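Bendside Notes > Opinion > Kitchen

Give the coffee its own table

I love a coffee corner that has very little on it! A capsule machine, a clear glass on the drip tray, one blue tray to the side - and then plain wood. I drank 87 cups at a crowded counter in February, and I'd never go back.
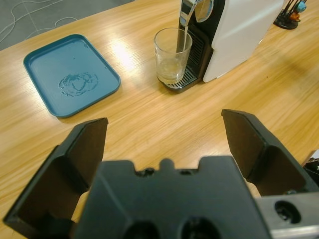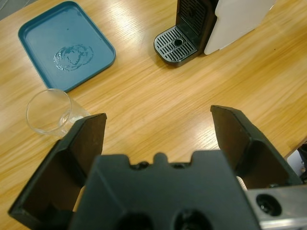
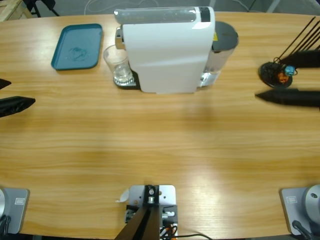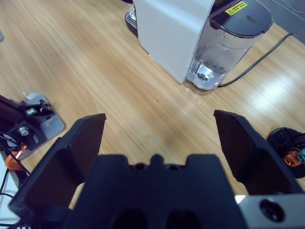 Let the wood show

Pale wood with a long grain makes a weekday coffee feel like a treat. And please, use a glass - watching the color build up is half the fun.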